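Ticket: Dornel cell, wrist view, grip misses on the phone task
Queue: Kalinowski simulation support
Priority: 2
Status: open, waiting on rerun

Reported problem
The simulated Dornel arm closes on air in the phone pick task. It started after we moved the cell to the new Wenow scene pack in April. The task ran fine on the old pack with the same policy. The log shows the close command going out at step 40 with the fingers still short of the phone. No error is thrown, and the episode just runs to the time limit.

Setup
Parallel gripper, two fingers, wrist camera fixed to the palm. Planner is Nidulico, default settings except for the step limit, which is set to 3,000. Scene lighting is left as shipped.

Check 1: wrist camera mount
I wanted to rule out a bad camera offset first. Loaded the saved states and looked at where the palm and fingers land in the view. The palm sits along the bottom and both fingers come up from it. The horizon is well off level in this state, with the window bars and the wall frames on a steep diagonal, so the wrist roll needs to be read from the joint values and not judged by eye. The phone's lower corner is between the fingers in the view, but that says nothing about depth.
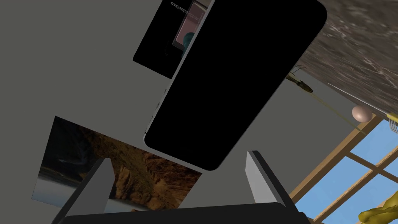
Check 2: finger opening
Opened the gripper to its limit with nothing in it and compared the joint readings left and right. They match. One finger can look shorter than the other from the wrist camera, depending on the pose, so please don't file that as a fault on its own. I parked the arm by the dark red wooden board for this check, with plain gray behind the gap.
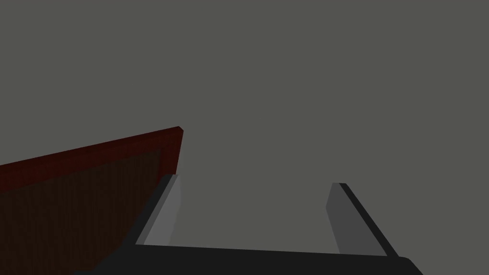

Opening width in the config is the same as in the old pack. I also reloaded the finger collision shapes from the Dornel base file and ran the open and close cycle 3 times. Same readings each time, so I am leaving the gripper config alone.

Check 3: approach height
The phone lies flat on the marble countertop, screen up, and the open fingers stop short of it in the wrist view. I suspect the counter height. The planner file still has a fixed value carried over from the old pack, and the Wenow scene has its own value in the scene file. The two don't agree.
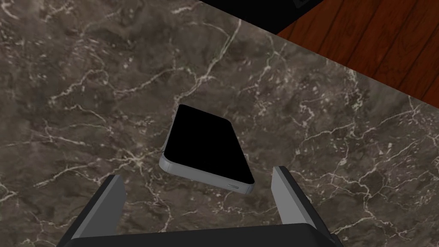 Changed the planner to read the height from the scene file and removed the fixed value. Cleared the Nidulico plan cache too, as it keeps old approach paths after a height change. Restarted the cell from a clean state.

Still to do
Rerun the phone task with the same seeds as the failed batch. Attach the new log here. If the fingers still close early, send the joint trace for steps 2 to 40 and leave the cache folder in place so we can compare it.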